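Brilton Street Laundromat - monthly walk-through
Done by: Yi-chun Choi
Date: 10/5/18
Unit 811, corner entrance. Copy to Bririer office and one in the binder.

OK = fine, FIX = needs work, WATCH = look again next month

ENTRANCE AND FLOOR

Front door closes and latches - OK. Closer is a bit fast, nearly caught my heel.
Floor mat lies flat - FIX. Corner by the vending machine keeps lifting. Tape from July is gone. Want a heavier mat, not more tape.
Wet floor signs, 3 on site - OK
Floor drains clear - WATCH. Back drain slow. Pulled out a sock and a lot of lint, ran better after. Smell still there.
Exit sign lit - OK
Back exit clear - FIX. Two carts and a mop bucket in front of it again. Moved them. Please talk to the evening people.

WASHERS

Hoses, no bulges or drips - OK except washer 9. Slow drip at the cold side. Shut the valve and put the out of order sign on. Ivness has the ticket, no 593.
Door locks hold during spin - OK, tried all the front row. Did not get to the two big ones, both in use the whole time I was there.
Machines level - WATCH. Washer 4 walks a little on a full load. Feet tightened by hand, needs a proper wrench.
Soap trays - dirty but not a safety thing.

DRYERS

Lint screens in place, no tears - FIX. Dryer 6 has a hole you can get a thumb through. Took it out of service. Kuo sells the screen, order two so theres a spare.
Lint behind the machines - FIX. Bad. Some 40 minutes with the vacuum and only got halfway down the row. This has to be on the weekly list, once a month isnt enough.
Vent duct joints tight - OK as far as I can see with a flashlight
Outside vent flaps open and close - OK, one bird nest last time, none now
Heat shut-off - not tested, needs the service tech
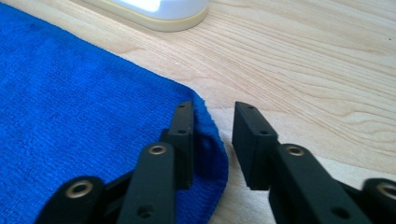 FOLDING AREA

Tables steady - OK, long one wobbled, folded cardboard under the leg for now. Get a real foot for it.
Edges, no splinters or sharp spots - WATCH. Rough patch on the end nearest the window. Sand it before somebody snags a sweater or a hand.
Hanging rail bolts - OK, gave it a good pull
Shelf over the tables - FIX. Heavy detergent jugs up top. Move to the bottom shelf, light stuff can go up.
Chairs - one cracked seat, put in the back room for trash pickup

ELECTRICAL

Outlet covers - FIX. One missing by the change machine. Tape over it tonight, cover tommorow.
Panel closed, space in front clear - OK
No extension cords in use - FIX. Someone has a fan on one behind the counter. Unplugged it.
Emergency lights, test button - OK, both came on

FIRE AND FIRST AID

Extinguisher by counter - OK, needle in green, tag current
Extinguisher in back - WATCH. Needle in green but tag is hard to read. Ask for a new tag at the next service.
First aid kit - FIX. No burn gel, no large bandages. Eye wash still sealed.
Emergency phone list posted - FIX. Old manager's number on it. Reprint.

Priority order: dryer lint, back exit, outlet cover, washer 9 hose. Rest can wait till the next visit but not past it.

Signed Y. Choi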